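Brolungate furniture bank to move into former Grewal building

20/09/2019

The Brolungate furniture bank will leave its rented unit on Istik Road and move into the former Grewal carpet showroom, after the town council approved a nine-year lease on the building at its meeting this week.

The new space covers 3,000 square feet on one floor and has a loading door at the rear. The Istik Road unit is less than half that size and is split over two levels, with a freight elevator that has been out of service since March.

The furniture bank collects used household furniture and passes it on to people moving into unfurnished housing. Most of those who use it are referred by county housing staff, shelters or schools. It delivered furniture to 700 homes last year, according to the report it gave the council with its application.

Esi Nartey, who manages the furniture bank, said the move would mean fewer offers turned away.

"We get a call about a good dining table and we have to say no, and then two days later a family needs one," Nartey said. "We don't have the floor to keep it on. Everything that goes upstairs has to be carried up and then carried down again, so large items stay by the door and that fills up fast."

Under the lease, the council will charge a reduced rent for the first two years. The rate will be reviewed after that. The furniture bank will pay for utilities and inside repairs, and the council remains responsible for the roof and outside walls.

The Grewal showroom closed when the business moved its stock to a warehouse outside town. The council bought the building shortly afterward as part of a plan for parking behind Main Street, but the parking plan was dropped and the building has been used for storing road signs and holiday lights. Those will go to the public works yard.

Two council members voted against the lease. They said the building should have been offered for sale first, and asked why no outside appraisal had been done. Town staff said an appraisal was carried out at the time of purchase and that the site had drawn one inquiry from a buyer, which was later withdrawn.

Several residents of Sultton Street, which runs along the back of the property, spoke about trucks. The street is narrow and has parking on both sides. One resident asked for deliveries to be kept to the afternoon, when most of the parked cars are gone. The council added a condition that trucks may use the rear door only between 9 a.m. and 4 p.m., and that none may wait on the street with the engine running.

Nartey said the furniture bank has one box truck and one van, and that the hours would not be a problem. The truck is out on collections most mornings and comes back after lunch.

The building needs some work before it can open. The front windows will be kept, but the old display platforms have to come out and the restroom needs to be made accessible. The fire marshal has also asked for a second marked exit on the Sultton Street side. Bids for the exit and the restroom are due next month. The furniture bank hopes to do the painting itself and to reuse shelving from Istik Road.

Part of the floor near the front will be set up as a showroom, so that families can walk through and pick what they want. At present they choose from a printed list, and staff at the furniture bank match the items as closely as they can. Nartey said this leads to mistakes, mostly with sizes – a couch that looked fine on paper will not go through the apartment door, and the crew has to bring it back.
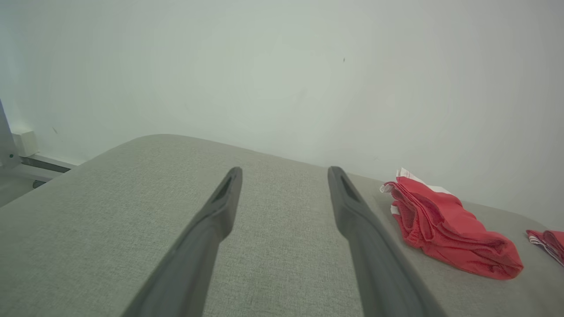
Appointments will be required for the showroom, at least at first. There will be eight appointments a day, four days a week, with the remaining weekday kept for deliveries. A referral will still be needed. People who want to donate will not need an appointment for small items such as lamps, kitchenware and bedding, which can be left at the rear door during opening hours.

The rules on what can be donated will stay the same. Couches and chairs must be free of tears, stains and pet damage, and must come from a smoke-free home. Wooden furniture can have scratches but has to be sturdy, and drawers have to open and close. Mattresses are accepted only if they are clean and have been kept in a cover. The furniture bank does not take cribs, car seats, sleeper sofas, pianos or large desks.

Collection is free inside the town limits. Outside them there is a charge for fuel, and the wait for a pickup is longer. Nartey said the wait was at its worst in late summer, when many leases in the area end at the same time, and that it has now come down to two weeks.

The extra room may also allow the furniture bank to start small repairs on site. Tables with loose legs and dressers with broken runners are now refused, and most of them go to the landfill. A corner at the rear of the building has been marked on the plans as a workshop, but there is no money set aside for tools or a dust extractor, and Nartey said it would probably not open in the first year.

The furniture bank will stay at Istik Road until the work is finished. Its lease there runs month to month. It plans to stop taking large donations for one week during the move and will post the dates on its door and on the town website.

The council will hear an update on the building work at its first meeting in March. Plans for the site can be seen at the town clerk's office during normal business hours, and written comments on the truck hours may be left there as well.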